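Chain Maintenance Belongs on the Spec Sheet
10 Aug 2019

Commuter motorcycles are sold on mileage, power and the shape of the tank. The final drive gets one line in the brochure, usually the number of links. I think this is a mistake, and my own records on a Werine 125 show why.

The bike came with an open chain and a short guard over the top run. The manual asks for cleaning and lubrication every 795 km, which in city use means twice a month for me. My previous bike, a Praltlow, had a full chain case and needed far less attention.
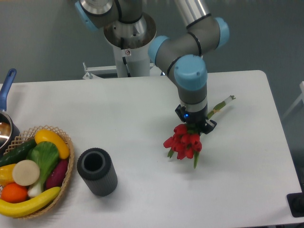 Does a full case cost anything in performance?
It adds a little weight and makes rear wheel removal slower, and at commuting speeds the rider will not feel either one.

Makers dropped the case because an open chain looks sporty. The buyer pays for that look in parts. My first chain and sprocket set was past its wear limit long before the rear tire was — a poor result for a bike with a modest engine.
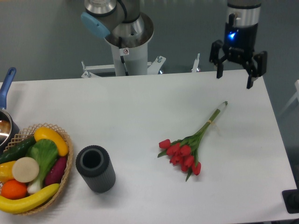 Arm and pedestal behind the table.

Slack is the other neglected figure. Most owners set it on the center stand, with the wheel in the air and no load on the suspension. On many bikes the chain tightens as the swingarm rises, so a setting that looks correct in the garage can be too tight with two people aboard. The manual should give both values.

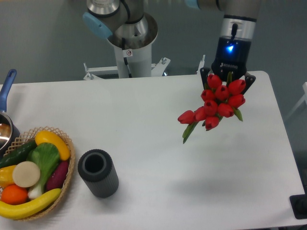

Labels on the motorcycle itself would help more than a longer manual. The slack figure on my bike is printed on the swingarm in gray on black, and road dirt hides it within a week. A small white sticker with a red symbol, like the one near the top of that column, would be easier to find. Put it where the rider kneels to check the chain, and print the loaded value next to the unloaded one. 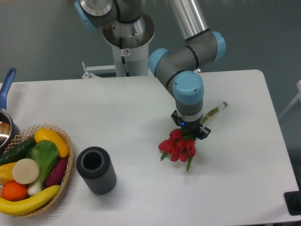 Sivakumar wrote in to object that a closed case hides a dry chain, and that riders who cannot see the problem will ignore it until the chain jumps a tooth. The point is fair. A rubber inspection plug solves most of it, provided the plug is large enough to show the lower run.

I would accept a higher price for a case, a readable label and a service interval stated for wet roads as well as dry ones.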